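Faculty and Student Profiles
Two Arms, One Table: A Conversation with the Plidar Project

15/04/2018

When students enrolled in the senior project sequence at Hernness College are asked to rank their preferences each fall, the automation section is seldom at the top of the list. It carries a heavy laboratory requirement, and its final evaluation takes place in front of visitors. Rungnapa Petchrat, who has directed the section for four years, does not regard this as a difficulty.

"The students who choose it have usually read the syllabus with care," she said. "They know that they will spend a great deal of time on small matters such as cable length and the height of a table. I would prefer that they know it in advance."

This year's section is responsible for Plidar, a two-armed tabletop system intended to sort and hand over small household and workshop items. The Office of Academic Communications met with Petchrat and with Dilwyn Vaughan, the student lead, in the Dixit Laboratory. The conversation has been edited for length.

Plidar began in October as a proposal of 2 pages. Vaughan wrote the first draft and has kept it in the front pocket of the project binder. The proposal called for a single arm that would pick parts from a tray and place them in bins. The decision to use two arms was made in the first design review, after several members of the section argued that a single arm would leave the most interesting problem untouched.

"The problem is the handover," Vaughan said. "One arm can pick a thing up and put it down in another place. People have done that for a long time, and there are good textbooks on it. When a second arm has to take the thing from the first, both of them need to agree on where it is and who is holding it. We spent most of the winter on that sentence."

The proposal was revised and approved with a materials budget of 3000 dollars, in addition to equipment already owned by the department. Petchrat described the budget as adequate. A portion went to the table and the panels that surround it, an expense that was questioned during the review.

"I was asked why students of automation were purchasing panels," she said. "My answer was that a plain background is part of the instrument. If the camera sees a coat on a chair, then the coat has become part of the experiment. I asked the students to put that answer in writing, and it is now in the report."

Vaughan confirmed that the panels had been a point of some debate among the students as well. The first version of the workspace was open on all sides, and the section had hoped to keep it that way so that guests could stand close to the table. Trials with the open arrangement were inconsistent from morning to afternoon. The enclosure was built over one long session, with help from the machine shop, and the written procedures were changed to match it.

The items used in trials are drawn from a common supply that the section calls the Gendon set, after the cabinet in which it is stored. It includes hand tools, small boxes, lids, and other articles that fit comfortably in one hand. Students are permitted to add to the set, but each addition must be weighed, measured, and entered in the log before it is used.

"Tools are harder than boxes," Vaughan said. "A box has flat sides, and it will usually stay where you left it. A small metal tool has a narrow part and a heavy part, and it will turn if you take it in the wrong place. The shiny ones are also hard for the camera. We had a rule for a while that nobody could bring in anything shiny without asking the rest of us."

That rule has since been withdrawn. Petchrat said that she had encouraged the section to give it up, on the ground that a system which works only with dull objects is of limited use.

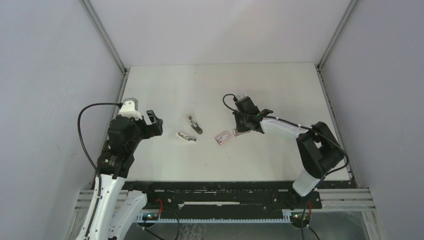 The Plidar workspace in the Dixit Laboratory, with small metal tools and a box set out between the two arms.

Work in the section is divided among three groups. The first is responsible for the mechanical assembly, including the mounts and the grippers. The second writes the control software. The third, which Petchrat considers the most demanding assignment, plans the trials and keeps the records. Every student serves in at least two of the groups during the year, and the change takes place at midterm.

Vaughan began in software and moved to trials. He acknowledged that he had not looked forward to the change.

"I thought of it as the clerical group," he said. "Then I read through the fall records and could not tell what half of them meant. Someone had written 'bad grip' on line after line. Was it bad because it slipped, or because it closed too early, or because the item was upside down? I had written some of those lines myself, as a matter of fact, when I was filling in for a classmate. So the first thing we did was agree on words."

The list of agreed words now runs to a full page and is posted by the door. Under the revised procedure, a trial begins with the placement of the items by hand, after which the positions are recorded and the student steps back behind the marked line. The arms are then started from the console. Each trial is entered whether or not it was completed, and entries may not be erased. A student who makes an error in the log draws a single line through it and initials the correction.

The section has set itself a target of 600 recorded trials before the spring demonstration. Petchrat declined to state how many had been completed at the time of the interview, saying that the students would report the figure themselves. She did say that the pace had improved since the log was revised.

Asked about setbacks, both spoke at some length about cables. During the winter term, the section lost several working days to a fault that appeared only when one arm was raised and extended. The software group rewrote part of its code in the belief that the timing was at fault. The cause proved to be a connector that loosened as the arm moved.

"I had suspected the connector," Petchrat said. "I did not say so. That is the hardest part of teaching a project course, and I am not certain I am right every time. In this case the students found it, and they wrote a very good page on how they found it. I have asked permission to use that page next year."

Vaughan's account differed slightly. "We would have liked to be told," he said. "But I check connectors first now, and I think I will do that for the rest of my life. We also give the cables more slack than we did in the fall - enough to let each arm reach without pulling."

Safety instruction occupies the first two weeks of the course and is repeated at the start of each term. No student may operate the arms alone. The person at the console and the person at the table must each say aloud that the table is clear before motion begins, and either may call a stop without giving a reason. Petchrat noted that visitors sometimes find the practice excessive for machines of this size.

"They are small arms, and they can still pinch a finger," she said. "More to the point, some of these students will go on to work beside large ones. I want the habit to be in place by then."

The spring demonstration will be held in the laboratory and is open to students, families, and members of the public. Guests will be invited to choose items from the Gendon set and to place them on the table under the direction of a student. Vaughan said that the section had considered a fixed program, in which the same items would be used in the same order, and had voted against it.

"A fixed program would look better," he said. "It would also tell people very little. If someone puts two tools down side by side and the arm takes the wrong one, we will explain what happened, and we will write it in the log like any other trial."

Petchrat will continue to direct the section next year. She expects that a new group of students will inherit the table, the arms, and the binder, and that they will be free to alter any of them with the exception of the log. Vaughan has agreed to return in October to speak to the incoming section on the subject of record keeping.

Students who wish to be considered for the automation section should submit a statement of interest to the project office by the end of the spring term. Prior experience with robotics is not required. Applicants are asked to describe one thing they have repaired, or attempted to repair, and to include what went wrong.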